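The Night Ferry to Zoslow

By the time Morag Purves reached the landing the whole town was on it, or it felt that way, and every last person was carrying something to eat. Onion pies! Plums in paper bags! A boy went by with a smoked fish as long as his arm, holding it up like a flag.

"Is it always like this?" she asked the man in the ticket window.

"Only when the Inga comes back," said Wilmer Restrepo. "Three years she's been in dry dock. Single or return?"

Morag had 295 miles behind her and no plan past the far side of the water, so she said single, and he stamped it so hard the pens jumped.

And then she heard the horn. It came up the river from Jidelden, low and wide, and it went straight through the soles of her shoes. People stopped chewing. Around the bend came the ferry with all her lamps lit, gold on the black water, and the noise that went up from the landing was the best noise Morag had ever heard. Old women were shouting. The boy threw his fish in the air and, to his great joy, caught it again.

She had meant to sit below and sleep. She had been meaning to sleep since August. But there was a fiddle on the top deck, and then a second fiddle that didn't quite agree with it, and the wind smelled of weeds and coal and somebody's pie, so up she went.

Wilmer was already there with his cap off. "I close the window when she sails," he said. "There's no one left to sell to."

"Are you going across?"

"Across and back. I've sold tickets for this boat half my life and I've ridden her twice."

They leaned on the rail together – it was cold and sticky with new paint – and watched the town get small. He pointed out the mill, the church, the dark hump of Gandero hill where his mother kept bees. Morag told him about the house she had left and found it took hardly any time to tell.

"And what's in Zoslow?" he asked.

"I haven't the faintest idea," she said, and laughed out loud, and the fiddles started up again.
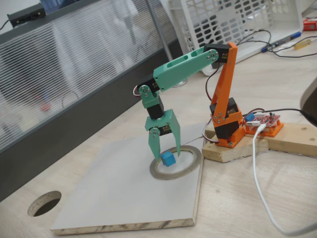

Orange and green arm over a small blue cube, on a desk.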